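Lollwood District Council
Small Capital Grants Scheme
Monitoring visit checklist and officer comments

Recipient: Sidholm Community Rooms
Award: improvement of public rooms, entrance and stores
Visit stage: second of two (works complete, final claim pending)
Period under review: award letter to end of November
Overall finding: satisfactory, with actions

Notes on completion

This form is used for every award made under the Small Capital Grants Scheme. Each item is marked Met, Part met, Not met or Not applicable. A comment is required for any item marked Part met or Not met, and may be added to any other item. Where an action is raised, the recipient must reply in writing within 30 days of receiving the form. The final claim will not be released while an action marked "before payment" remains open.

Section A. Award and conditions

A1. Signed award letter held by the recipient and available on request.
Met.

A2. Purpose of spending agrees with the approved application.
Met. The approved application covered the ramp, the entrance doors, new lighting in both rooms and shelving in the stores. No spending outside these headings was found.

A3. Changes to the approved work agreed in writing beforehand.
Part met. The position of the handrail was altered after the award. The change is a sensible one and did not affect the cost, but the request was made by telephone and no written approval was issued. Action 1.

A4. Match funding received and recorded.
Met. Match funding of 700 pounds was received from the Bivham Parish Fund and entered in the accounts under its own heading.

A5. No other public grant claimed for the same items.
Met. Signed declaration seen.

Section B. Buying goods and services

B1. One written price obtained for each purchase below 500 pounds.
Met.

B2. Two written prices obtained for each purchase from 500 pounds up to 1,000 pounds.
Part met. Two prices were on file for the lighting. For the shelving only the successful price was on file. The recipient stated that a second supplier had been approached and had declined to quote. A refusal is acceptable under the scheme if it is recorded at the time. Action 2.

B3. Three written prices obtained for each purchase above 1,000 pounds, and reasons for the choice recorded.
Met. The ramp and doors were let as a single contract to Shen Building Services. Three prices were held. The lowest was accepted and the decision was minuted.

B4. Interests declared by those taking part in the decision.
Met. A nil return was held for each person present.

B5. Contractor's public liability insurance checked before work started.
Met. The certificate on file covers the whole of the contract period.

Section C. Records and payment

C1. Original invoices held for all items claimed.
Met.

C2. Invoices addressed to the recipient and not to an individual.
Part met. One invoice for door fittings was made out to a private address. Payment was traced to the recipient's own bank account, so the cost is allowed on this occasion. A corrected invoice should be obtained from the supplier. Action 3.

C3. Bank statements agree with the claim.
Met. Every payment in the claim was traced to a statement.

C4. Value added tax treated correctly.
Met. The recipient is not registered and has claimed the full amount paid.

C5. Cash payments.
Not applicable. None made.

C6. Records to be kept for the full period stated in the award letter.
Part met. Paper records are complete and in good order. Electronic copies are held on one computer only, with no second copy kept elsewhere. Action 4.

Section D. Premises and safety

The officer walked through all areas improved with grant money. The items below do not replace the recipient's own fire, electrical or access inspections, and a mark of Met means only that the condition in the award letter was satisfied on the day.

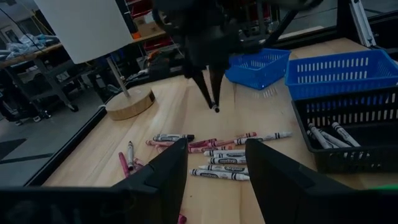
Crayons on a light wooden tabletop.

D1. Work complete and in use for the approved purpose.
Met. The current bookings list was seen and shows both rooms in use for the public activities named in the application.

D2. Ramp and handrail secure and free from obstruction.
Met. The lower end of the ramp meets the path without a step. A bicycle was chained to the handrail on arrival and was removed on request. The recipient may wish to put up a notice.

D3. Entrance doors open fully and close without force.
Part met. The left-hand door closes too quickly and should be adjusted by the contractor under the terms of the contract. Action 5.

D4. Electrical certificate issued for new lighting.
Met. Copy taken for the file.

D5. Shelving fixed to the wall and marked with a safe load.
Part met. All units are fixed. The load notice is missing from the unit nearest the rear exit. Action 6.

D6. Escape routes clear and signed.
Met. Folded chairs had been placed near the rear exit but did not narrow the route. They should be kept in the store.

D7. Asset register lists all items bought with grant money.
Met. The register gives the date of purchase, cost and location of each item.

Section E. Publicity and reporting

E1. Council support acknowledged on the premises and in printed matter.
Met. The plaque supplied by the Council is fixed beside the entrance.

E2. Progress report returned on time.
Not met. The report was received after the due date and following one reminder. Its content was full and accurate. No action is raised, but late return is taken into account when further applications are considered.

E3. User numbers recorded by the method set out in the application.
Met.

Actions

Action 1. Write to the Council setting out the change to the handrail, so that approval may be placed on file. Before payment.

Action 2. Provide a signed note of the approach made to the second shelving supplier. Before payment.

Action 3. Obtain and forward the corrected invoice. Before payment.

Action 4. Make a second copy of electronic records and confirm where it is held.

Action 5. Arrange adjustment of the left-hand entrance door.

Action 6. Fit the missing load notice.

Replies should quote the award number and be sent to the Grants Monitoring Section, Lollwood District Council. A recipient who disagrees with any finding may ask for it to be reviewed by an officer who took no part in the visit. Such a request must be made within the same 30 days and should state the item number concerned.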